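# Ciltine Two-Hand Bench Kit

So, can a machine do the chores yet? I get asked this every week (usually by somebody with a sink full of dishes), and my answer for the Ciltine is: some of them, slowly, and you'll want to stay in the room!

I've been running the kit for Brornix since July. You get two gray hands, four fingers and a thumb on each, plus the Koppel controller and a stand. It's $3,464 complete, or $2,809 if you already own the controller. Setup took me 40 minutes, most of it cable routing, and Conceição Godinho did hers in less, which I'm still hearing about.

Holding things is where it shines. One hand keeps the part still, the other does the fussy bit, and I love that I don't have to build a jig for every odd shape. Wiping flat faces is good too. Corners, so-so. Laundry? Please don't. I tried 3 towels and gave up on Wednesday.
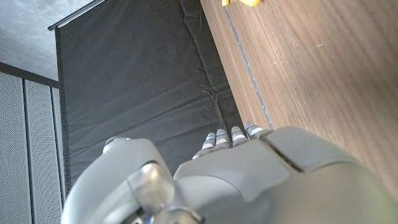
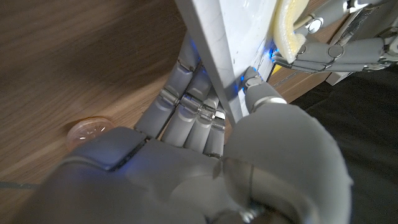
Chrysoula Papadakis wants to know if it'll do her kitchen counters, and I keep telling her to wait for the Cetside arm mount, because right now the hands only reach what's on the bench in front of them. If your shop has a lot of small parts to hold and wipe, though, I'd say go for it. Spare fingertips ship separately, so add a set to your order.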